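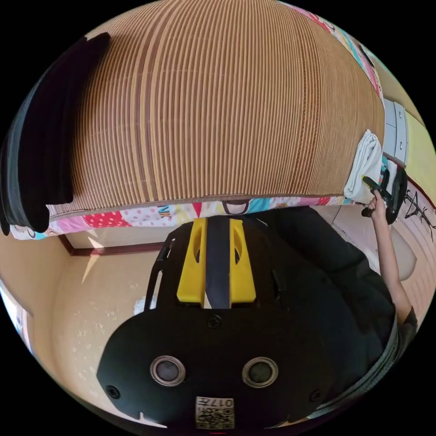 Striped mat, white towel, August.

3 min read

Okay, small thread about regret, which is a big word for what I mean. I mean the low-level kind. The stuff you said at a party years ago that comes back while you're brushing your teeth.

I've been keeping a list of mine since spring. I write them in the Nimon app on my phone, one line each, no explaining allowed. "Didn't call Emiko back." "Laughed at the wrong moment." "Sold the bike."

I figured I'd end up with hundreds. I had 8. Eight! All that lying awake, and it's the same eight things on rotation, like a radio station with a tiny budget.

So then I started asking people about theirs (I'm fun at dinner, I promise). Tsutomu Ishida told me he turned down a job in Flerkunby when he was young, and for years he pictured this whole other Tsutomu living there, thinner, better shoes, probably plays the cello.

And one day he noticed that the other Tsutomu never had to do laundry or go to the dentist. Of course that guy's happy. He doesn't have a Tuesday-afternoon kind of life. He doesn't have any afternoons at all.

I think about that constantly now. The road you didn't take gets to stay a road forever. It never has to turn into a place with bills.
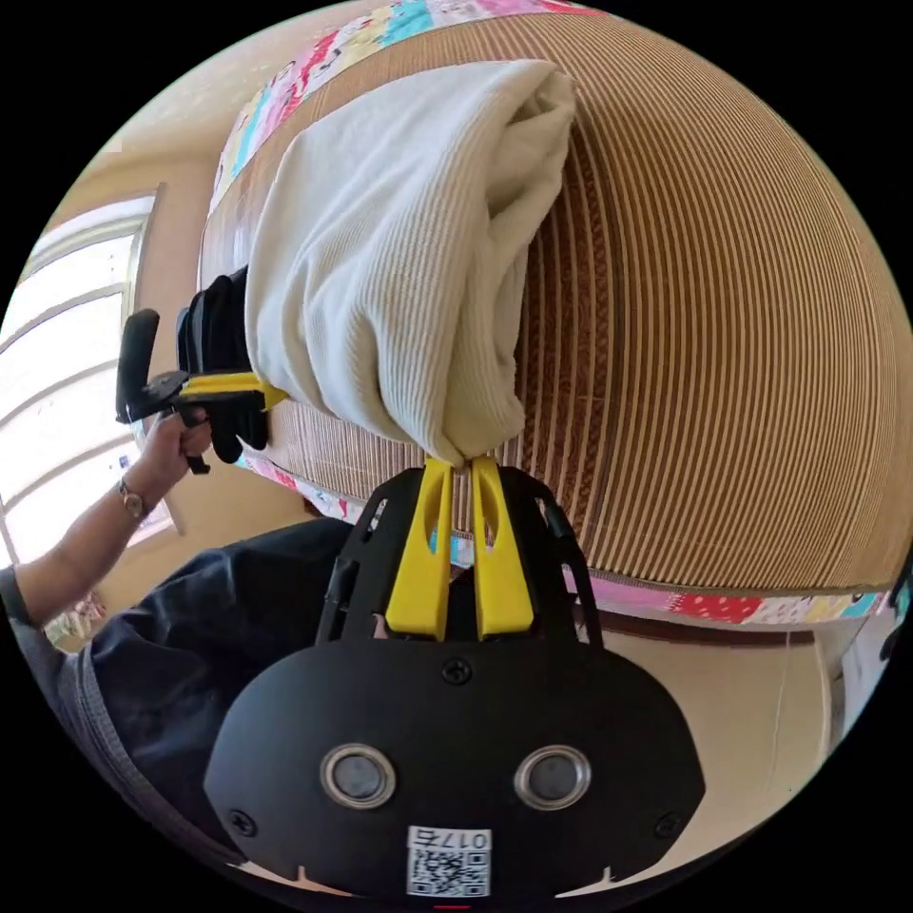 Yae Furukawa replied that she doesn't buy it, because some of her regrets are about hurting people, and those don't shrink when you look at them closely. She said she'd be worried if they did.

Yae, yes, fair, and I went back to my list after reading that. 2 of the eight are that kind. The rest are me wondering if I'd be cooler in Wamden.

So maybe it's two piles. The cello pile, which I can let go of, or at least tease myself about. And the other pile, where there's a person at the end of it with a phone number.

I called Emiko. We talked until way past 5, mostly about her knees and her tomatoes, and she didn't remember the thing I'd been carrying around. Not even a little! I had to explain it to her and then apologize for it, in that order, which felt ridiculous.
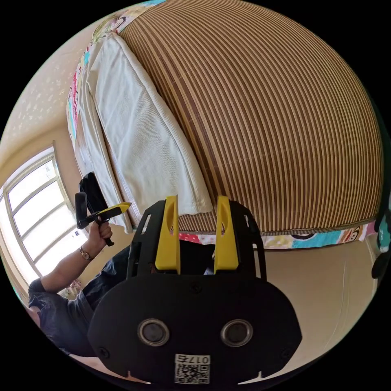
Mat and blanket, from above.

Does that mean I wasted all those years feeling bad? I don't know. I'd like to say the feeling bad made me kinder, but I can think of plenty of days it just made me tired and snappy with whoever was closest.
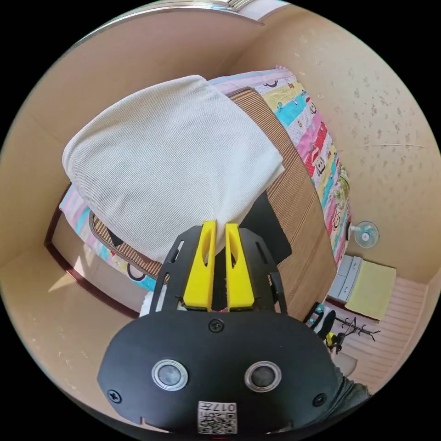
The second call I still haven't made. I've typed the message and deleted it, typed it again, made it longer, made it so short it sounded like a parking notice. I'm going to try again tonight after dinner.

If you've got a list like this, I'd love to hear how many are on it. Only the number, you don't have to tell me what they are.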